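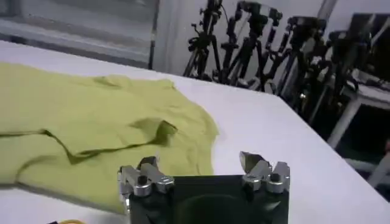
Steralska Puts Garment-Handling Cell on a Fixed Maintenance Schedule

The automation laboratory at Steralska has adopted a written setup and maintenance procedure for Samir, its garment-handling robot cell. The procedure took effect in April and applies to all staff and visiting researchers who operate the arm, its gripper or the cameras placed beside the work table.

Samir is used to study how a robot can pick up, spread and fold everyday clothing. It was commissioned with support from Skonddale, the regional manufacturing institute, and has been in regular use for two academic terms. Until this spring, service work was carried out when an operator reported a fault. A review of the cell's logbook found that 17 stoppages had been recorded over the period, most of them related to the gripper fingers or to cameras that had moved out of position.

Under the new schedule, the gripper is inspected after every 1,000 grasp cycles. The technician on duty opens the fingers to their full width, checks each joint for play, and confirms that the screws at the finger linkages are tight. The fingers are then closed slowly to a narrow gap, first with nothing between them and then on a single layer of fabric. If one finger arrives ahead of the other, the pair is removed and realigned before the cell is returned to service.

The fingertips receive separate attention. Lint and loose thread collect at the joints during long sessions with knit garments, and the laboratory found that even a small amount can change the closing position. Tips are now brushed clean at the end of each session and replaced as a matched pair. The set most recently taken out of service had completed 833 cycles when wear was noted on one edge, and it was withdrawn ahead of the scheduled inspection.
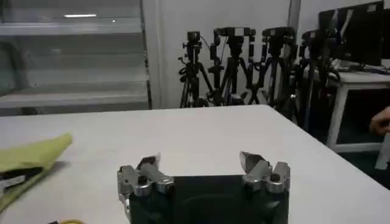 Camera position is the second part of the procedure. The tripods are kept in a row beyond the far edge of the table, and their feet are to be set on floor marks before the arm is powered. Heads and clamps are locked by hand and checked again after the first hour of operation. Cables are to hang clear of the table so that the arm cannot catch them. Any tripod that has been bumped or moved must be reported in the logbook, and the calibration routine must be run again before further recordings are made.

The wrist camera is calibrated separately. Its view must include both fingertips and a clear area of the table in front of them. Staff compare a new still with a reference still kept at the operator's desk – a step that takes a few minutes and has already identified one loose bracket.

A standard garment check completes the setup. The operator lays a piece of clothing on the white table without smoothing it, and the arm is directed to approach a fold, close on the fabric and release it. The check is repeated from the opposite side of the table. Brightly colored garments are preferred for this purpose, as they stand out well against the tabletop and make a missed grasp easy to identify. Items with a sewn-in label are also included from time to time, as a label can add stiffness to the layer being gripped.
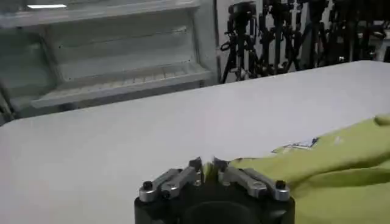 Results of the garment check are entered in the logbook together with the cycle count and the operator's initials. The laboratory completed 185 such checks during the trial period that preceded adoption of the procedure. Stoppages caused by finger misalignment declined over the same period, and the time needed to prepare the cell at the start of the day was reduced.

The procedure also sets out rules for work near the table. Adjustments to the fingers may be made only when the arm has been stopped and the control software shows that it is in its service position. Operators are asked to keep tools off the tabletop while the arm is under power, and to announce aloud when they intend to restart it.

A second cell, located at the Endell building, will move to the same schedule before the start of the fall term. That cell uses a different arm but the same type of gripper, and spare fingertips will be held in a shared stock. Steralska will keep the inspection interval under review and may shorten it for projects that involve heavier fabrics such as denim or toweling.

Copies of the procedure and blank logbook pages are available from the laboratory office. Research groups that have reserved time on Samir should allow 30 minutes at the beginning of each booking for the setup checks.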